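Gripper trial puts washing-up to the test at Ginbridge

Engineers at the Rarkoncombe workshop in Ginbridge have spent most of October finding out which of two robot grippers is better at handling crockery, a question that most households settle by shouting up the stairs.

The trial, run by Giang Phan and Shahnaz Munasinghe, compares the Štefanec, a stiff two-fingered gripper with a reputation for strength, against the newer Olumon, which has softer pads and costs a good deal more. Each was fitted to the same arm, given the same controller and asked to take plates out of a rack and put them back again. It did this 90 times with each gripper before lunch on the first day, when the arm stopped for a software update and everyone else stopped for soup.

Plates were chosen after a long argument. Munasinghe wanted a matching set so that the results would be easy to compare. Phan pointed out that he had never lived in a house with a matching set and did not know anyone who had. Phan won, and the plates came from the charity shop two doors down for a total of 196 pence, paid in coins.
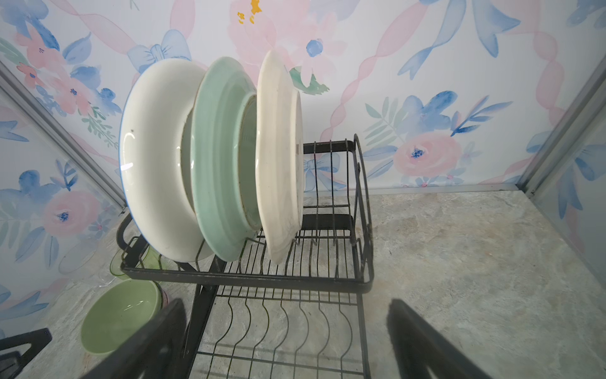 Black gripper fingers in front of the dish rack, with white, mint-green and off-white plates in the slots.

Both grippers can lift a plate. The trouble starts when they have to let go of it. The Štefanec holds on well but tends to open a fraction early, so the plate drops the last bit of the way into its slot with a clack that can be heard in the car park. The Olumon is gentler and a good deal quieter, though its pads pick up grease from the plate rims and by mid-afternoon it is holding crockery with all the conviction of a wet handshake.

Glossy plates have also been giving the wrist camera trouble. A bright patch of light on a curved dish can look to the software like an edge, and on one run the arm made a careful and confident grab at a reflection. Châu Quách, who looks after the controller, has since turned down the overhead lamps and rewritten the part of the code that decides where a plate stops. She describes the new version as "less imaginative".

The flowered wallpaper has its supporters and its critics. Plain grey panels would make the plates easier to pick out, but Phan argues that a kitchen robot will sooner or later meet somebody's taste in roses and might as well get used to it. Munasinghe has asked for the ribbons to be discussed separately.

Breakages so far stand at 30, all of them logged by size of piece. Hòa Phùng, who keeps the log, said the count was lower than expected and that several of those belonged to the staff, who had been carrying plates between the bench and the sink by hand.

The team plans to reach 4,000 lifts with each gripper before choosing between them. Bowls and cups come next, followed by cutlery, which Quách has asked to be on leave for.

Visitors can watch the arm at work on Saturday from 10am. Tea will be served in paper cups.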